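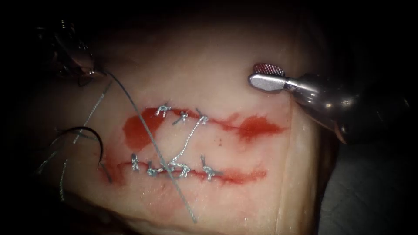 By her second evening in the practice room at Drerninville, Elisa Farina had stopped dreaming about anything except thread.

She loved it! She hadn't expected to. She had come up from her uncle's bakery on Vultetti Street with good hands and a poor opinion of her own patience, and now she was trying to talk the clerk out of a fresh pad at 7 in the evening (they were meant to last a week, and hers never did).

"You've got a whole side left on that one," said Hrynyshyn, who taught the class and hated waste.

"It's all cuts."

"Then cut between the cuts."

So she did. She drew the blade across, dabbed on the fake blood, which got under her nails and stayed there for days, and started again. Through, over, around, pull. Snug but not strangled, that was Hrynyshyn's phrase, and she said it to herself on the bus and in the shower and once, out loud, to a loaf of bread. Oh, but when a knot slid down and sat just right, with the two edges meeting like lips! She wanted to run into the hall and grab somebody.

"How many is that since October?" he asked, reaching for his coat.

"About 200."

He bent over the pad for a long time. He touched one knot with the tip of his pen, and it held.

"Leave the tails a little longer," he said, and put his coat back on the hook. "Go on, do another. I'll watch."

She was already threading the needle.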